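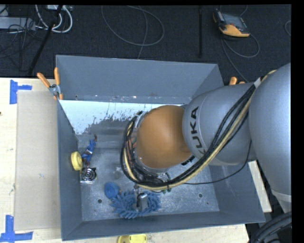 June
By Gwenaël Baudry, for Jacqueline Aubert, Dundico small grants
3 comments | 10 shares

Jacqueline -- second report on the Flulisach bin picking build, sorry it's short on polish, I have the shop until 10 and would like to use it. State of the build first. The arm is up, cabled and running off the pendant, and the pick routine goes start to finish on single items. Multi item picks are the part we're in now. We gave up on the plastic tote, it walked across the table whenever the fingers touched a side. Sheet metal bin instead, with the orange grip clamps on the back of it, and it stays put. Blue tape on the left is for lining up, please ask people not to peel it. Someone did in the first month and we lost an evening.

Test items. Arnaud wanted all the same part, little brackets, and I said no, your grant text says "mixed household and workshop items" so mixed is what you get. Soft stuff, shiny stuff, round stuff that won't sit still. The fuzzy blue thing is the worst. Vision sees one big blob and picks the middle of it, and if there's metal lying on top the grasp goes wrong. The shiny round piece with the rings is nearly as bad, glare mostly, the bin floor is galvanized looking and throws light back too. Tried a sheet over the window, helped. Tried matte spray on a spare panel, helped more, but it scratches off where the fingers drag.

Numbers. Last full session was 33 attempts. Not giving a success rate yet, the log was dropping the failed regrasps and counting them as nothing, so anything I wrote here would look better than it is. Logging is fixed as of this week. Real rate in the next report.

Cables. This is the bit I'm least happy with. The bundle runs outside the arm and curls right around the wrist, and there's a loose black one hanging down over the bin. Fine for slow moves. At the speed we promised you it will catch on something sooner or later. Plan is a proper sleeve and two more tie points, plus a shorter run for the gripper line. Parts are ordered from Fandero, they say before the end of the month. Until then speed stays capped and nobody runs it alone.

Money. Of the 2,000 for this stage most has gone on the gripper and the bin mounting, reciepts are in the shared folder. The sleeve and ties come out of what's left. I would like to move the lighting line over to cover a diffuser -- same amount, just a different item. Need a yes from you in writing for that, a one line email is fine.

Late or changed:
- guard panel along the front, not built. Material is here, cutting isn't booked
- second gripper, dropped. First one does the job and the spare fingers were cheap
- user guide, Arnaud has a draft, it is mostly photos so far
- open evening for the other shop members, moved back until the cables are done

Not late: the item list, the stop button checks, the pendant training. 3 members signed off on the pendant so far, me included.

Next stage is clutter. More in the bin, things leaning on the walls, things on top of other things. Corners are still a problem, the wrist is fat and the housing gets near the wall before the fingers get to the part. May try tilting the approach, may end up just nudging stuff to the middle first and picking it from there. Arnaud hates the nudging idea. I think it will be quicker to get working and we can argue after.

Could you also check wether the insurance note from Dundico covers members' guests? The shop is asking and I couldn't find it in the paperwork.

Will send the log file with the next one. If you want to come and see it, evenings after 7 are best, ring the side bell as the front one is dead.

Gwenaël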